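Marble or wood for rolling out pastry? Thinking of making the jump
Started by butterfirst, 5 November 2024

butterfirst wrote:
Hi all! I have been laminating dough on a beech board for years and I love it, but my kitchen faces south and by the third fold I'm always fighting soft butter. We're redoing one counter before December and I have a real shot at a slab of stone for the pastry end. Does marble make the difference people say it does? Or would I just be paying for something pretty? I bake croissants maybe twice a month and pies all the time.

Mahlet Negussie wrote:
Do it do it do it! I put in a 30 inch run of gray marble in my old place in Belthorpe and my puff pastry got better the same week. The stone pulls the heat out of the dough so you get those extra couple of minutes before you have to run back to the fridge. Rolling on it is such a pleasure too, the pin just glides and you use way less flour. When we moved, the counter was the thing I missed, more than the yard!

crumbcoat_lou wrote:
I'll be the grump. Marble is the same temperature as your room. If your kitchen is hot, the stone is hot. It feels cold to your hand because it conducts heat well, and that does help for a bit, but if you work slowly it won't save you. I'd spend the money on a better fridge shelf and a couple of sheet pans you can chill.

butterfirst wrote:
@crumbcoat_lou that's fair and kind of what I was afraid of. It does get up to 80 in there in summer.

Mahlet Negussie wrote:
Lou is right about the physics but in practice you can cheat! Fill two sheet pans with ice, set them on the stone while you weigh out your flour, take them off, wipe it dry and go. A wood board will never hold onto that chill. I did this all through July.

tarte_tatiana wrote:
Ice pans, yes. I do the same with freezer packs wrapped in a towel.

What I want to know is what finish you're looking at. Polished marble etches if you so much as look at it with a lemon. Mine has a ring from a lime half that has outlived two dishwashers. Honed hides it much better. Dark veining helps as well, the pale plain stuff shows everything.

Sepulveda_Sam wrote:
Seconding honed. Also ask about remnants before you price a full slab. I got a piece from Lavis, the stone yard out by the rail bridge, for 600 with the edges eased. They first quoted me 2,000 for a cut from a new slab and when I asked to see the offcut rack the guy walked me right over to it. Bring a cardboard template, it makes the whole thing so much quicker.

butterfirst wrote:
Oh that is a very different number from what I had in my head. Was it an inch thick or the thinner kind?

Sepulveda_Sam wrote:
Thicker kind. The thin stuff needs plywood under it and it has less mass to hold the cold, so I'd skip it for pastry.

crumbcoat_lou wrote:
OK at 600 I object less. I still say try a loose board first. Mine is a Pirier, plain gray granite, small enough to go on the bottom shelf of the fridge overnight. Comes out properly cold and stays that way for a full set of folds. Granite doesn't etch either, which nobody has brought up yet.

tarte_tatiana wrote:
Granite is a good shout if you bake with citrus a lot. I find the texture a little grabby next to marble but my husband says I'm imagining it.

Mahlet Negussie wrote:
Grabby is exactly the word!! I rolled on my sister's granite at Thanksgiving and had to flour it like crazy. But a fridge board is a great idea, I take nothing away from that. My only worry is lifting the thing. I dropped a corner of one on my foot once and limped through a whole weekend of pies.

butterfirst wrote:
You are all wonderful. I think I'm going to see what's on the remnant rack with a template under my arm, and ask about both. Any upkeep I should know about?

tarte_tatiana wrote:
Seal it when it goes in, then again when water stops beading. Dish soap and warm water for cleaning, no vinegar ever. Bench scraper for dried dough, held nearly flat. And put a mat under anything that might drip or scratch. I keep plain round ones all over mine and pull them off when it's time to roll.

Sepulveda_Sam wrote:
Same on the mats. Post yours when it's in! 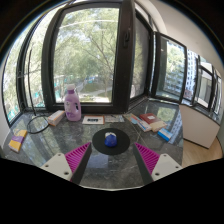
Gray marble with white and darker veins, round black mat on top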